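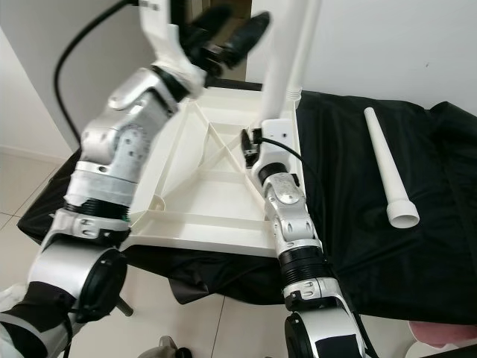
I have now lived in Barkport for two months, and I promised to some readers that I would write how the move went. It went well in the end, but it was slower than I wanted, and I made several mistakes which I would like to put down here while I still remember them.

This was my sixth move as an adult. In my country people of my parents' age moved one time, maybe two, and they did it with a truck from the employer and all the cousins. I move with boxes from the supermarket and a rented van. You would think that a person learns from this. I did learn to write on the side of the box and not on the top, so that it can be read when the boxes stand on each other. I didn't learn to start early.

The apartment in Brostel was bigger. I didn't understand how much bigger until I stood in the new kitchen with the tape measure and saw that my old table would block the oven door. I had the floor plan from the landlord for weeks. I had even printed it. But on the plan the kitchen looked like a nice long room, and I never checked where the oven was, only the walls. So my first advice is to measure the doors when they are open: the oven, the refrigerator, the closets, and also the door of the bathroom, which in my case opens to the hallway and takes the place where I wanted to put the shoe rack.

I had 33 boxes. I know the number exactly as I kept a list in a notebook, and I recommend such a list very much. Every box got a number and one line about what is inside. I tried first with an app for this and gave up on the same evening. With the notebook I could ask a friend on the phone "please open number 20, the charger must be there" and it was there. The only problem was the last boxes, where I was tired and wrote "various." There were four of these "various" boxes and they took me longer to unpack than all the rest. In one of them I found a cheese grater together with my tax papers.

What to leave behind

I sold many things on Clukeo before I left. If you don't know it, it is a site where you put a photo and a price and then people write to you at night. Most buyers were polite. The bookcase went on the first day and I think my price was too low. The big table nobody wanted, although it was a good table, and at the end I gave it for free to a couple who came with a baby and a very small car. They took off the legs on the sidewalk and it went in. I was sad about this table for an evening and then I was only glad that I didn't need to carry it.

I believe there are things which are cheaper to sell and buy again than to move. For me these are shelves, lamps, all kinds of low furniture, and plants in heavy pots. Things I would always move: the mattress if it is good, knives, pots, tools, winter clothes. I moved my winter coat in the bottom of a box with bed sheets and then it became cold in November and I had to look in the notebook again.

So in the first weeks I lived with very little. I ate on the windowsill, which is wide and has a view to the harbor parking lot. I had one chair. When a guest came, I took the chair and the guest got the folded mattress, or the other way, depending on who had the worse back. It is a pleasant time in some way. The rooms have an echo, and you can clean the floor in five minutes.

After that I started to buy small things, one at a time. I decided that no big furniture would come in before the end of winter. Small tables and stools you can carry home on the bus, and you can move them from room to room until you know where you really sit. The ones with legs that screw in are my favorite kind. I put them together upside down on a cloth, it is much easier than to hold the thing in the air and try to find the hole from below.

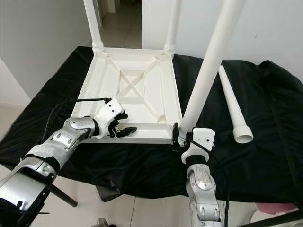
Upside down on a black cloth, with two legs in.

I will say something about the screwing too. Turn each leg a little backward first, until you feel a small drop, and only then forward. In this way the thread starts straight. I ruined a shelf in Brostel many years ago by going forward with force, and the leg stood like a tired person for as long as I had it.

For hooks, felt pads and such things I go to Juntunen, the hardware store next to the tram stop. It is not cheap, but they let you buy screws one by one, and the woman at the counter was patient when I didn't know the English word for the thing I needed. I drew it on the back of a receipt. It was a "grommet." I have now used this word in conversation exactly one time and I am waiting for the next chance.

The papers

The part I like least is the change of address. I made a list of everybody who sends me mail, and I still forgot the dentist and the library in Brostel. The library sent a reminder to the old apartment and the new tenant was so kind to forward it. If I did this again I would put a paper on the refrigerator a few months before and write down every sender on the day when their letter comes. From memory you can't do it well.

For the internet connection I waited much too long. The technician was supposed to come on a Friday morning and came in the afternoon, and he said that the socket behind the bedroom wall was not connected to anything. It had to be done from the hallway. Now there is a thin white cable along the floor, and I have covered it with a rug that is a bit too short.

Some readers asked about the costs. The van was the biggest part, then the deposit for the new place, which I paid before I got the old one back. Please plan for this gap, it was the only time when I really worried. The landlord in Brostel kept a small sum for a mark on the bathroom door. I think the mark was there before me, but I had no photo of it. In Barkport I went through all the rooms with the phone on the first evening and took pictures of every scratch, also inside the closets.

I still have two boxes closed in the hallway, and both of them say "various." Next time I will write about the neighborhood and the market, and where to get decent bread on this side of the harbor.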